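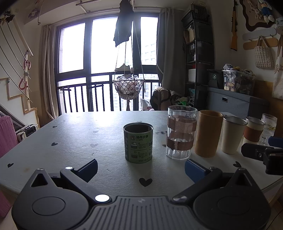 Green tin, lid off, with STEPS on the label, and drinking vessels on the table.

How to Run a Tribute Night With a House Band and Guest Singers

Posted 3 January 2019

January is when I start getting messages from people who went to a great tribute show over the holidays and want to put one on in their own town. Do it! It's the most fun you can have with a room full of musicians, and you don't need famous guests. We've been running ours at the Llewellyn with local singers and a house band, and the method below is the one we use every time.

Pick the songwriter

Choose someone with a deep catalog and at least a handful of songs that everybody in the room can sing. You want the hits, but you also want the weird album tracks that make a guest singer light up. Ask people which songwriter they'd do before you tell them who you're thinking of. If the same name keeps coming back, there's your show.

Check with the venue about performance licensing while you're at it. Most music rooms already have their licenses in place for covers, but a coffee shop or a church hall may not, so get the answer before you print a poster.

Book the band first

Drums, bass, a guitarist who can play quietly, keys, and one person who sings harmony on everything. That last one is gold. Name one member as musical director and let them settle arguments about endings (there will be arguments about endings). Pay the band before you pay anybody else. They're learning a whole night of music while each guest learns a song or so.

Hand out the songs

This is my favorite part. Send every guest the same message on the same day and ask for 3 choices in order. Say plainly that it's first come, first served. Keep a list everyone can see. We keep ours in Sastideck, but any shared document will do, as long as guests can look at it before they write to you.

For each song, put down:
Title and which recording you're following
Singer
Key
Who starts it, and how it ends
Anything odd (extra verse, no drums until the chorus, a borrowed accordion)

Get the key early. "Same as the record" is what people say when they haven't tried it, so ask them to sing it through at home with a guitar or a keyboard app and then tell you.

Rehearse

Plan on two rehearsals. The first is band only. Play through everything, take the songs in whatever order you like, and record it on a phone. Send those recordings to the guests that night, rough spots and all, so they can practice with the real tempo and the real intro.

The second is with guests, in time slots. Give each singer one run, a quick talk, and another run. Put the nervous ones near the start and the old hands late. If a song is falling apart after the second run, strip it down to voice and one instrument. Some of our loveliest moments came out of that!

Build the running order

Split the night into two sets. Open with the band and something loud, with no guest at all, so the sound engineer can get a mix. After that I shuffle index cards on the floor until it feels good. Things I look for:

Never two slow ones in a row in the first set
Guests who need a different guitar tuning go right after a break or a talky introduction
Duets late in the second set
The song everyone is waiting for goes next to last, and the finale is one all the guests can pile onto

Write out the finale lyrics in big print and tape them to the monitors. Everyone will swear they know the words.

Announce the lineup

Hold back a couple of names. Put out the first batch with the date and ticket link, then add the rest a few weeks later and you get a second round of excitement for free. We sell through Pakport and each guest gets the link to share. For our Bruvusach theater show we sold 864 tickets, and a big share of those came from singers telling their friends.

On the night

Have one person backstage whose whole job is getting the next singer to the side of the stage a full song early. Set one vocal mic for guests and leave it at center. Keep introductions short: name, song, go. Put a printed set list with keys at every band position, and a spare at the sound desk.

Ask your guests before they leave who they'd like to do next year. They'll be buzzing, and they'll all say yes.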